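Ullinholm Trail Girls Open Their Badge Program to Younger Kids

ULLINHOLM, Sep 19, 2021 - Hi everybody, Hubert Zwahlen here, program lead for the Ullinholm Trail Girls and Boys. I'm the one who gets to write our press releases, so you'll have to put up with me for a page or so. I have good news and I've been sitting on it since April!

Starting this fall we're opening our outdoor badge program to kids in kindergarten and first grade. Up to now you had to be in second grade to join a patrol, and every single year I've had to tell little brothers and sisters at the sign-up table that they needed to wait. They don't take it well (I wouldn't either). So we've put together a new level called the Sparrows, and it's open for registration right now.

Sparrows will meet twice a month at the Cercombe Road hall, in the same building as the older patrols but in the smaller room by the side door. Meetings run one hour. A parent or another grown-up stays for the whole thing, and yes, grandparents count, and so do aunts, uncles and the neighbor who always does the driving. We'll have two leaders in the room every time. That's how we run all our patrols and we're keeping it that way.

So what do they do in that hour? We open with a song, and I apologize in advance for the song, it will be in your head until the next meeting. Then there's a skill, then a game, then a snack. The skills are small ones. Tying a shoe, reading a very simple map, telling a maple from an oak, packing your own day bag without help from Mom. Once a child has done all the parts of a skill, they get the badge at the very next meeting. I've seen what happens to a six-year-old's face when they have to wait until the end of the year, and we aren't doing that.

There are four badges in the first year: Trail, Kitchen, Neighbor and Weather. The Kitchen badge is my favorite and I'll tell you why. We tried it out on a few families over the summer, and I got more mail about it than anything else we've ever run. The kids learn to wash their hands properly, set a table, make a cold snack and clean up afterward - the cleaning up is part of the badge, and the grown-up has to sign for it! The work is done at home, in your own kitchen, at whatever pace suits you. 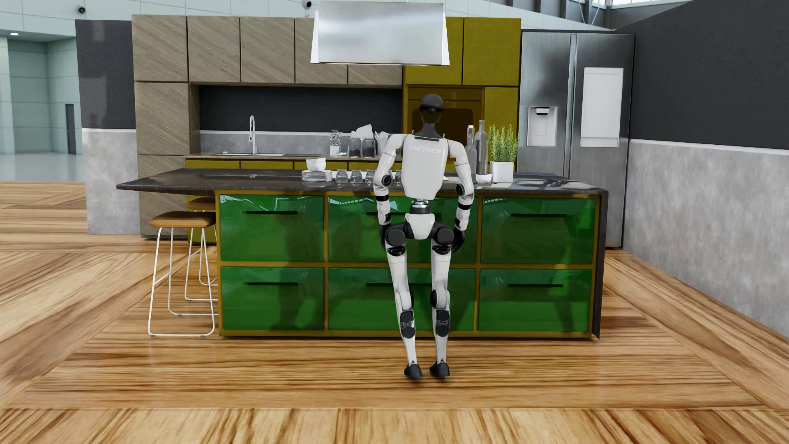

At the kitchen island.

Now, money, which I know is the question everybody has. Thanks to a very kind gift from Ingvarsson, the outdoor store on Main Street, the Sparrows handbook is free for every child who signs up this fall. Ingvarsson is also paying for the neckerchiefs. They're yellow. We had a long talk about green, and the kids we asked wanted yellow, so that was the end of the green talk. Families only need to cover the regular membership fee, and if that's hard this year, please write to me. It stays between us and we'll work it out.

You don't need to buy a full uniform for a Sparrow. The neckerchief goes over whatever they have on. Closed shoes, please, and a jacket if it looks like rain, as we do go outside in the rain.

I want to say a word about Camp Kakach too. A lot of you know it from the older kids' weekends. Sparrows won't sleep over, but they're invited for a day visit in April, with a short hike to the lake, a campfire lunch and the flag ceremony with the big kids. I went out there last week to walk the route and it's an easy one, with plenty of good logs for sitting on. Strollers will manage the first part but not the bit after the footbridge, so bring a carrier if you have a baby along.

We could still use a few more leaders. If you can tell a story, hand out crackers and keep your cool when somebody puts a pine cone down somebody else's shirt, you'd be great at it. We do background checks on everyone and the training takes two evenings. I did mine years ago thinking I'd help out for one season, and look at me now, writing press releases.

To sign a child up, come by the Cercombe Road hall during any patrol meeting, or pick up a form at the counter at Ingvarsson. Please fill in the allergy section even if there's nothing to put in it - just write "none" so we know you saw it. Older patrols are taking new members as well, and returning kids don't need a new form unless your address has changed.

Reporters are welcome to visit a meeting. Just let me know ahead of time so I can ask the parents about photos.

Contact: Hubert Zwahlen, Program Lead, Ullinholm Trail Girls and Boys, Cercombe Road hall, Ullinholm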